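Montrer avec la main, ou montrer de loin

Depuis trois ans je travaille chez Etine, une petite société de Olimmont, et mon métier consiste à enseigner des gestes à des machines. Je dis « enseigner » parce que je n'ai pas trouvé de meilleur mot dans votre langue, que j'ai apprise tard. Mes collègues disent « collecter ». Je n'aime pas ce mot, il fait penser à des champignons.

Dans notre domaine il existe deux écoles. La première met une personne devant un écran, avec des manettes, et cette personne conduit le bras à distance. La deuxième donne à la personne une pince qu'elle tient dans sa main, et c'est le mouvement de la main qui devient la leçon. J'ai pratiqué longtemps la première, sur le projet Brinero. Aujourd'hui je défends la deuxième, et je voudrais expliquer pourquoi sans être injuste.

Avec la commande à distance, on perd le toucher. Je me souviens de mes débuts : pour poser une tasse dans un évier, il me fallait 35 secondes, et j'avais mal aux épaules le soir. Le robot apprenait ma prudence, mes hésitations, mes petits retours en arrière. Quand il a su faire le geste tout seul, il hésitait aux mêmes endroits que moi. J'ai eu un peu honte.

Avec la pince en main, on sent le poids et la résistance de l'objet. Surtout, on peut aller là où les choses se trouvent. Une chambre avec un lit, un drap à motifs, des vêtements suspendus et des porte-clés sur le drap apporte à la machine une variété que notre laboratoire aux murs gris n'aura jamais.

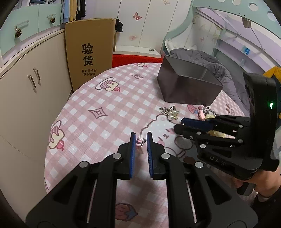

Ce que la distance garde pour elle

Je dois reconnaître les mérites de l'autre méthode. Quand on conduit le vrai bras, on ne peut pas lui demander une chose impossible : s'il ne plie pas assez, on le voit tout de suite. Une main humaine, au contraire, tourne le poignet sans réfléchir, et parfois le robot ne pourra jamais la suivre. Sur une série de 422 démonstrations faites à la pince, nous en avons jeté 20 pour cette raison. C'est peu, à mon avis, mais un collègue de l'atelier Olteanu trouve que c'est déjà trop, et je comprends sa position. Lui travaille avec des pièces chaudes, où personne ne veut approcher la main.

Il y a aussi la question de la fatigue, dont on parle rarement dans les articles. Tenir une pince dans chaque main pendant une matinée est un travail physique. Je demande que les pauses soient payées et que celui qui montre le geste soit considéré comme un maître d'apprentissage. Si 300 répétitions donnent un bon résultat, il faut dire qui les a faites.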